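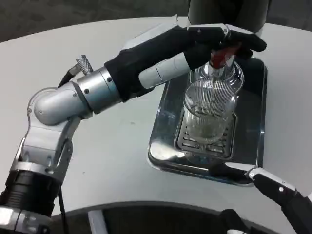

Section 4: Setting up the water filter and drink tap

Read this section before you connect anything. The leaflet packed with the Plokance undersink filter says the job takes a quarter of an hour. It may, if your shutoff valve turns freely and your cabinet has room for a hand and a wrench at the same time. Most don't. Leave yourself an afternoon.

These steps cover the Plokance filter head with either the standard cartridge or the Gometti carbon cartridge. If you have the older Rosus head, the fittings look the same and are not. Go to Section 7.

4.1 Before you start

1. Close the cold water shutoff under the sink. Open the kitchen faucet and wait for the flow to stop. If it never quite stops, the valve is worn, and you should have it replaced before going on.

2. Put a towel and a shallow pan under the work area. There is always more water in the line than you expect.

3. Check the parts against the packing slip. The bag should hold the tee fitting, two lengths of tubing, a mounting bracket, screws and a roll of thread tape. The screws are short. If your cabinet wall is particle board, buy longer ones.

CAUTION: Connect to the cold line only. Hot water can crack the housing. The label says the housing is "heat tolerant," but it gives no temperature, and we would not rely on it.

4.2 Mounting the head

4. Hold the bracket against the cabinet wall and mark the holes. Leave 13 inches of clear space below it, or you won't be able to get the cartridge out later. The paper template allows much less. Ignore the template.

5. Drill pilot holes and fasten the bracket. Pull down on it hard. A full cartridge is heavier than a dry one, and a bracket that shifts now will shift again.

6. Slide the head onto the bracket with the arrow pointing toward the drink tap. The arrow is molded in the same color as the plastic, so use a flashlight.

4.3 Connecting the lines

7. Wrap the threads of the tee with three turns of tape, in the direction the fitting screws on. Hand tighten, then give it a quarter turn with the wrench.

8. Cut the tubing square with a sharp blade. Scissors pinch the end and cause slow leaks.

9. Push each tube into its port until it stops, then tug it. If it slides out, it was never in. Trim the end and try again.

NOTE: Blue tubing is supposed to be the outlet and white the inlet. Some kits came with two white pieces. The color makes no difference to the water, but put a strip of tape on the outlet so you can tell them apart next year.

4.4 First fill and flush

10. Fit the cartridge and turn it until it clicks. Open the shutoff slowly – a quarter turn, then wait, then the rest.

11. Dry every joint with a paper towel and come back in an hour with a fresh one. A damp spot on the towel means a leak, however small. Don't accept "it will seal itself," which is advice you will find in several places online.

12. Open the drink tap and run the water until it is clear. Gray water at this stage is carbon dust. The leaflet asks for a two-minute flush. Lama Awad, who tested the kits for this guide, was still getting specks after five with the Gometti cartridge, so go by the water and leave the clock out of it.

CAUTION: Throw out the flush water. Don't use it in an ice maker or a coffee machine.

4.5 Changing the cartridge

The box claims 744 gallons per cartridge. We have not seen how that figure was reached, or with what kind of water. In the two kitchens where we kept a meter on the line, flow dropped off badly at 156 gallons in one and 177 in the other. Both are on well water with a lot of sediment. City water may do better.

The indicator light is only a timer. It does not measure the water and will stay green over a clogged cartridge. Change the cartridge when the flow slows or the taste comes back, whichever is first, and at least every April if you want a date to remember.

To reset the light, hold the button until it blinks twice. If it blinks three times, you have let go too late and must start over.

Section revised 2026-07-13 by Sivaprasad Raju. Corrections to step 4 and to the flush time in step 12.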